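Hand-held gripper build, jaws close fine but is this design any good for cloth and thin stuff?

Posted in Workshop Builds > Grippers and End Effectors

Spyros Pappas

I'm building a hand-held gripper from the Brallis plans, the ones that have been passed around this site for a while. Black plastic parts, two fingers on linkage arms, brass inserts pressed into the arms and the housings. You hold it and pick things up with it, and later the same jaws are supposed to bolt onto an arm. I don't own an arm. I have a bench, a printer and a drawer of M3 screws.

The build thread for this design has 169 replies and nearly all of them say some version of "works great." I don't trust that. Most of the people posting seem to have closed it on a wood block, taken a video and gone to bed. What I care about is laundry and thin packaging, and I can't find one post from anybody who reports how many times they tried and how many times it dropped.

What I have so far: the tips meet. With the jaws shut there's a thin seam down the middle and I can't get a sheet of paper in at the top. Lower down I can, just barely, on one side. 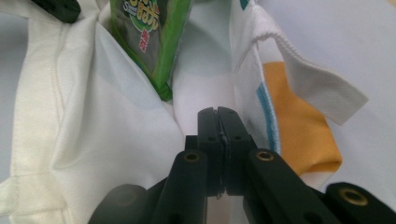
Jaws shut, up against the laundry. Inserts are the brass rings on the arms.

On a single layer of shirt fabric it's hit or miss. If there's a fold standing up, fine, it grabs the fold. If the cloth is lying flat the tips skate over it and I end up pushing down hard enough that I'm basically using the table as a third finger. I'm sure somebody is going to tell me that's "compliance."

Stiffer things go better. It will close on a narrow tip without much fuss, but I can't tell how much of that is the gripper and how much is me steering with my wrist.
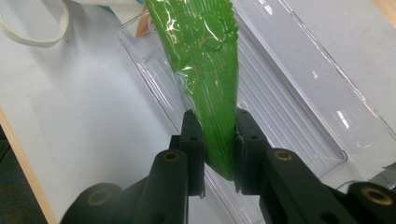

Holding the green leaf-shaped thing by the narrow end, film and all.

My pads are bare plastic right now. The parts list calls for a Rornau pad kit, which costs more than everything else I printed put together, and I would like a reason to buy it other than "the parts list says so."

So: are the pads worth it, is the gap low down on one side a real problem, and has anyone put this thing through more than an afternoon?

Zixuan Yao

I built two of these, first one last January, so I can answer some of it. I agree with you about the thread, by the way. I got so annoyed with it that I kept a tally.

The gap first. Yes, it matters, and it's probably not the fingers. On both of mine the linkage holes were printed a bit oval and one arm sat lower than the other when closed. The tips still touch because you squeeze until they touch, and all the error gets pushed down to the base of the pad. Loosen the pivot screws on both sides, close the jaws on a flat steel rule, hold them shut, and tighten again a little at a time. If the gap moves to the other side, it's play in the holes. If it stays where it was, the finger is warped and you should print another one standing up instead of lying down.

Check your inserts while you're in there. If any of them went in crooked the screw will pull the arm over with it, and you can chase that for a week with shims and get nowhere. I know because I did. Run a long screw in by hand and look at it from two directions. If it leans, heat the insert and straighten it before you do anything else.

On the pads. I would not buy the kit yet. Bare plastic on cotton is bad, you've found that out. But I tried three things and the cheap ones were close enough that I stopped caring:

Bare plastic: poor on flat cloth, okay on folds, surprisingly decent on anything stiff.
Strips cut from a bike inner tube, glued on with contact cement: good on cloth, picks up lint like crazy, has to be wiped off.
The kit pads: good on cloth, a bit less lint. Better, but I couldn't tell you it was that much better.

I ran 800 closes on the inner tube pads before one corner lifted. That's with me doing the closing by hand over several evenings in front of the TV, so take it for what it is. The plastic around the pivots was fine. The screws had backed out, though, and I'd put thread locker on those if I did it again. Keep it off the plastic.

Now the part you won't like. Your flat cloth problem isn't going to be fixed by pads. Two blunt tips coming together on a flat sheet need something to push against, and pressing down is what gives you that. You can call it cheating but I pinch a sheet off a table the same way with my own fingers. What does help is coming in at a slant and closing while you drag back toward yourself, so you make your own fold. It takes some practice. Whether an arm could repeat it is a separate matter and I'd be just as suspicious as you are of anyone who says it's easy.

About clear film: be careful about what you count as a good grip there. If the wrapper is loose, you can be holding the wrapper and have the thing inside sliding around in it. Lift it, tip it over, and see what moves. Mine looked perfect right up until I turned my hand sideways.

Bárány

Just get the Luno one. Comes assembled, the jaws line up out of the box, no messing with inserts. I've had mine 2 months and no complaints.

Spyros Pappas

Bárány, what have you picked up with it? Serious question. "No complaints" is what the other thread is made of.

Zixuan, thanks, this is the first answer I've had with a number in it. I did the steel rule thing tonight and the gap moved over to the other side, so it's play in the holes. I reamed them and put in slightly longer screws and it's better. Not gone. One insert does lean, the right one, and I'll reheat it when I have the iron out again.

The slant and drag works on the thicker shirt. On the thin slick one I got it 4 times and then lost patience. I'm not convinced yet that I'm not just learning to be a better operator of a mediocre tool, but I'll cut up an inner tube before I spend money on pads.

Zixuan Yao

Ream to a snug fit, then stop. If the arms start to bind when you open the jaws you've traded one problem for another. And write down the misses on the slick shirt too, I'd like to see those.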